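**Ticket 3268 – Cheese step: slice sticks to fingers, or two slices come up**

Opened by: Mekdes Ayele
Assigned to: Haf Wynne
Site: Jambridge test kitchen
Status: open, lowered from high to normal
Date: 22 April 2025

**Problem as reported**

The burger job stops or goes wrong at the cheese. Buns, lettuce, tomato and patty are mostly fine. With cheese we get one of these:

- slice doesn't let go and comes back up with the fingers
- slice lands folded
- two slices picked as one, and the arm carries on as if nothing happened

The third is the one the Ziradley people care about. They want to know by May if this can run a lunch counter with one person watching it, and they pay for cheese by the slice.

**Mekdes, first entry**

Ran the job as it was left after the last update. First three burgers were good. On the fourth the slice stuck to the right finger and got dragged across the patty. I pulled it off by hand and resumed. Same thing two burgers later.

Cheese had been out of the fridge for most of an hour by then. I put that pack away and opened a cold one. Sticking stopped, but now the slices were harder to separate and I got my first double.

So warm cheese sticks to the fingers and cold cheese sticks to itself. Anyone who has worked a grill could have told us that. A person peels up a corner with a thumbnail and doesn't think about it.

**Haf**

Can you check the release height before we blame the cheese? In the version I have, the fingers open while the slice is still well clear of the patty. That was set for the rubber practice slices, which drop flat. Real ones don't.

Try this:

1. Lower the release point until the front corner of the slice touches first.
2. Keep hold of the back corner and press down lightly.
3. Pause, then open.
4. Move out sideways. Don't lift straight up.

Leave the lettuce and patty steps alone for now. If you change two things we won't know which one did it.

**Mekdes**

Did all four. The slice goes on at a tilt with the back corner held last, and the patty does the job of pulling it off the fingers. Much better. One fold in the whole session, on a patty that was sitting crooked.
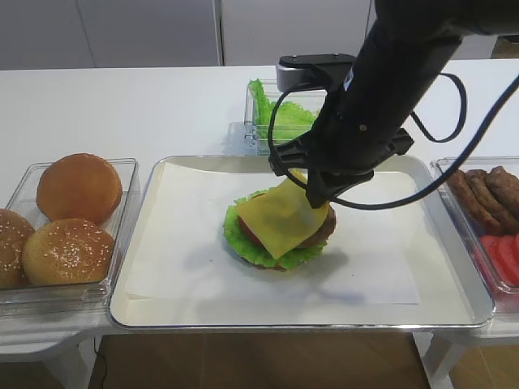 The pause costs time. I had it at 200 milliseconds to start with and still got one stuck slice, so I doubled it and left it there. Nobody waiting on a burger is going to notice, but it adds up over a lunch rush and I'd like it back eventually.

Doubles are not fixed. The release change has no effect on them, as expected.

**Haf**

Agreed, doubles are a separate fault. The finger gap reading should tell us, but one slice and two slices read too close together when the cheese is soft. I asked Matsuda whether their thinner finger pads would help. Their answer was "maybe", which I take as no.

Options as I see them:

- paper between slices. Works, but then something has to deal with the paper.
- weigh the stack before and after each pick. We already have a scale in the Nimamon kit that isn't being used.
- have a person lay the slices out separately before the shift.

I'd go with the scale. If the drop is too big, put the slice back and call for help.

**Mekdes**

Scale is fine by me. I'll need the mounting plate and someone to tell me which port is free.

On the larger question, since Ziradley will read this: I can build a burger by hand faster than the arm does, and I can do it while looking the other way. What the arm did well today was the boring part. It didn't slow down or skip the lettuce. But I still stepped in more than once, and every time it was for something a teenager on a first shift would sort out alone. I would not leave it running with nobody in the room. With someone nearby doing other prep – yes, probably, once the doubles are caught.

**Haf**

I'll put that in the reply to them more or less as written. Port 2 is free. Plate is in the drawer under the sink with the spare pads.

**Remaining work**

- [x] Lower release point, hold back corner, exit sideways
- [x] Longer pause before opening
- [ ] Mount scale under cheese stack
- [ ] Stop and alert on double pick
- [ ] Repeat with a cold pack and a warm pack, same settings
- [ ] Add crooked patty fold as its own ticket (Mekdes)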